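Brinquedos de espuma: como lavar, secar e guardar sem perder as peças

Quem tem criança pequena em casa, ou recebe netos e sobrinhos ao fim de semana, conhece bem a situação: o bloco de encaixes aparece na sala, o cilindro está debaixo do sofá, a estrela foi parar dentro de uma bota, e a certa altura já ninguém sabe se as peças estão todas ou se falta alguma. Os brinquedos de espuma são leves, não fazem barulho ao cair e não magoam os dedos dos pés a meio da noite (o que, cá em casa, lhes valeu muita simpatia), mas pedem alguns cuidados próprios. Ao longo dos anos fui juntando estes truques, uns meus, outros da minha cunhada, e deixo-os aqui pela ordem em que costumo fazer as coisas.

Antes de molhar

Comece sempre a seco. A espuma agarra cotão, cabelos e migalhas com uma facilidade incrível, e se for logo para a água o cotão transforma-se numa pasta que depois custa o dobro a tirar. Eu passo um rolo daqueles de tirar pelos da roupa em todas as faces e depois uma escova de dentes velha, bem macia, por dentro dos buracos. Vire o bloco ao contrário e dê-lhe umas palmadas – vai ficar espantada com o que cai dali. Da última vez saíram bolachas suficientes para um lanche.

A lavagem

Encha uma bacia com água morna e deite uma colher de sopa de detergente da loiça suave. Mergulhe as peças pequenas e aperte-as devagar, como quem espreme uma esponja de banho, sem torcer. Torcer rasga a espuma nos cantos e nas pontas mais finas, e uma estrela sem uma ponta já não dá o mesmo gosto a encaixar.

O bloco grande eu não mergulho. Limpo-o com um pano húmido e bem espremido, primeiro por cima, depois nos lados, e só no fim dentro dos recortes, com o pano enrolado no dedo ou no cabo de uma colher de pau. Para riscos de lápis de cera, um pouco de bicarbonato numa esponja macia e muita paciência. A lixívia, deixe-a no armário, que desbota as cores fortes e deixa a espuma áspera. E se a cor for muito viva, experimente primeiro num cantinho do fundo com um pano branco, para ver se larga tinta.

Secar com calma

É aqui que quase toda a gente tem pressa, eu incluída. A espuma pode parecer seca por fora e continuar húmida por dentro, e guardada assim ganha aquele cheiro a cave que depois não há maneira de tirar. Embrulho as peças numa toalha turca, carrego com as mãos abertas e ponho tudo numa grelha de arrefecer bolos, à sombra e com a janela aberta. Deixo ficar 24 horas, e no inverno mais um bocadinho. Nada de radiador nem de secador no máximo, que a espuma entorta e depois os encaixes ficam teimosos.

Guardar cada peça no seu lugar

Andei anos a guardar as peças num saco de rede e o bloco numa prateleira à parte, até perceber que o melhor arrumador de todos era o próprio bloco. Depois de tudo bem seco, volte a pôr cada forma no seu buraco. Basta um olhar para ver o que falta, e as crianças ajudam de bom grado porque para elas aquilo continua a ser brincadeira. Comece pelo meio e vá avançando para fora, que assim as peças altas ficam no centro e o conjunto não tomba quando se levanta. Nos buracos que estão lado a lado, convém pôr primeiro a peça mais pequena e só depois a vizinha, porque os dedos de adulto já mal cabem ali.

O cilindro entra bem direito, na vertical. Se for inclinado, prende na borda do buraco redondo e com o tempo vai roendo a espuma. 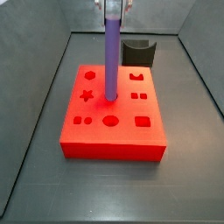

Quando um encaixe fica largo ou apertado

Com o uso, os buracos mais procurados alargam. Uma tirinha de feltro autocolante na parede de dentro, posta num lado só, costuma resolver (só para crianças que já não levem tudo à boca, claro). Se pelo contrário a peça entra à força, não corte nada! Esfregue-a com um pano ligeiramente húmido e experimente outra vez. Muitas vezes é só resto de detergente que ficou agarrado e faz travão.

As peças perdidas

Ponha uma caixinha de sapatos no móvel da entrada e combine com a família que tudo o que for de espuma e apareça pelo chão vai para lá. Esvazio a nossa ao domingo e demoro uns 10 minutos a devolver cada coisa ao seu sítio. Se uma peça desaparecer de vez, dá para fazer uma nova com uma esponja densa de cozinha: desenha-se o contorno do buraco em papel vegetal, recorta-se, passa-se o molde para a esponja e corta-se com uma faca bem afiada, longe das crianças. Não fica uma obra de arte, mas serve.

Comentários

Tila M.
Adorei a ideia da grelha dos bolos! Eu punha tudo em cima do radiador e já tinha um triângulo que parecia uma batata frita.

Honeylyn Gatchalian
Trabalho numa creche e usamos o mesmo método do pano espremido, mas trocamos a água a meio porque são muitas peças. Para as nódoas de tomate, sabão azul e branco antes do detergente. Experimente!

avó_Guida
E quando o cheiro a mofo já lá está? Comprei um bloco numa feira e não há meio de o largar.

Resposta da autora
Avó Guida, polvilhe com bicarbonato, deixe dentro de uma fronha fechada de um dia para o outro e aspire bem. Às vezes é preciso repetir duas ou três vezes. Se vir manchas escuras na espuma, então não o dê às crianças.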